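Gearing for the Plollgate climb

The Bernstead to Plollgate randonnée gains most of its elevation in its final third, where the sealed road gives way to compacted gravel. Riders who arrive with standard road gearing tend to walk the last ramp.

The usual remedy is a sub-compact crankset. A 40-tooth single ring is workable with a wide cassette, but the jumps between sprockets are noticeable at a steady cadence of 80 rpm. A double keeps the steps closer, at the cost of a front derailleur that needs regular cleaning once the gravel turns to paste.

Tyre pressure matters as much as gearing. On the Huttunen section, where the surface is washboarded, dropping 5 psi from the road setting improves traction on seated climbs. Riders on tubes should be more conservative, particularly with loaded panniers.

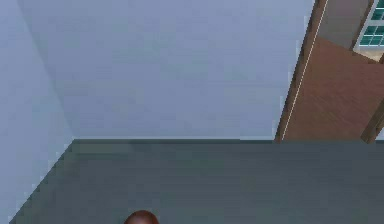
Brake pads should be checked before the start at Bernstead. The descent to Grustora is 6 kilometres long, with two off-camber bends near the bottom, and organic pads wear quickly there in the rain. Sintered pads last longer but are noisier when wet. Carry a spare set and the correct hex key. The control at Grustora stocks tubes, chain lube and little else.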